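Troubleshooting: Gripper Fails to Release a Ceramic Spoon After Placing

Applies to: single-arm tabletop cells running the Ciltari task runner with a parallel gripper
Written by Letay Alemneh. Reviewed by Wayne Tunstall.

Symptom

The arm picks up a ceramic spoon, lowers the bowl into a cup, and reports the place step as complete. The fingers open only part way, or one finger stays against the handle. When the arm retracts, the spoon comes up with it and either drags the cup or drops from height. In our cell the first occurrence was logged at cycle 3,819. It happened again at cycle 3,872, and that time the cup went over and chipped.

The runner raises no alarm for this. The open command is acknowledged by the gripper controller, and the acknowledgment is all the place step checks by default.

Before you start

Stop the program and put the arm in hold. Do not pull the spoon out of the fingers by hand while the gripper is powered. Glazed ceramic under side load can snap at the neck of the handle, and the pieces are sharp. If something has already broken, clear the table and wipe it down before jogging the arm.

You will need a hex key set, a lint-free cloth, isopropyl alcohol, and a login with edit rights on the runner.

Step 1. Reproduce the fault at low speed

Set the speed override to 10 percent and run the place step alone. Pause at the bottom of the descent, before the open command is sent. The bowl of the spoon should be inside the cup and the handle should lean clear of the fingers on the open side.
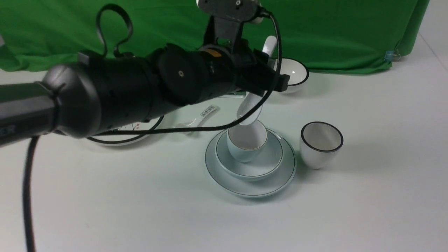

Figure 1. Spoon held by the gripper, bowl lowered into the cup on the stacked place setting.

Look at the cup at this point. A cup that tilts in its dish is taking load from the spoon, and the descent height is too low. The load passes back up the handle and wedges it between the fingers. Raise the place height in 1 mm steps until the cup settles, then run the step again.

Step 2. Check the cable path

Jog the wrist through its full range for this task and watch the cables the whole way. A cable that goes tight near the end of travel can pull on the connector and interrupt the gripper signal. Mulugeta Adugna found a loose connector on the second Kahsay cell this way, after two days spent on software. Reseat the connector and add slack at the last clamp -- not so much that the loop can catch on tableware.

Step 3. Clean and inspect the finger pads

Power the gripper down. Wipe both pads with alcohol and let them dry. Glaze dust and dish soap residue make the pads tacky. Replace any pad with a groove worn across it. Ours had run 1,552 cycles past the last change and the groove matched the edge of the spoon handle.

Step 4. Correct the open width and the check

In the place step, change the following:

Open width: handle width plus 12 mm
Dwell after open: 0.4 s
Completion check: measured position (default is command acknowledged)
Retract, first 30 mm: 5 percent speed, along the handle axis

The completion check matters most. With measured position selected, a finger that stalls part way will stop the program before the retract. Tsehay Berhe has asked that this be set on every cell that handles breakable parts, including those at Lisberg.

Step 5. Verify

Reset the table and run the step at 10 percent, then 50, then full speed. Keep hands outside the marked area for all three. After each run, move the arm clear and compare the table with the reference layout.
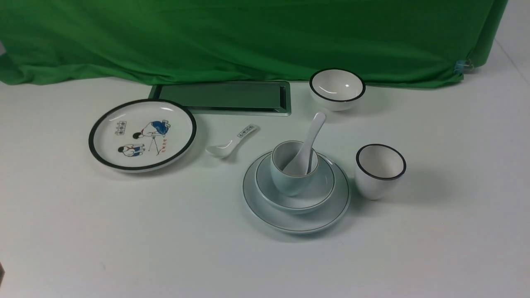 Figure 2. Table with the arm clear. The spoon leans in the cup with its handle toward the upper right.

Accept the run if the spoon rests in the cup, the cup stands on its saucer, and the saucer is within the rim of the dinner plate. The neighboring pieces should match their taught positions. A black-rimmed cup that has shifted usually means a cable touched it during the retract, in which case go back to Step 2.

If the fault returns

Save the gripper log before restarting the controller, as a restart clears it. Send the log to Dagim Mekonnen with the cycle number and the place height in use. Faults that remain after all five steps have so far come down to the gripper drive itself. We replaced one unit and returned it to Zeto; the report is still open.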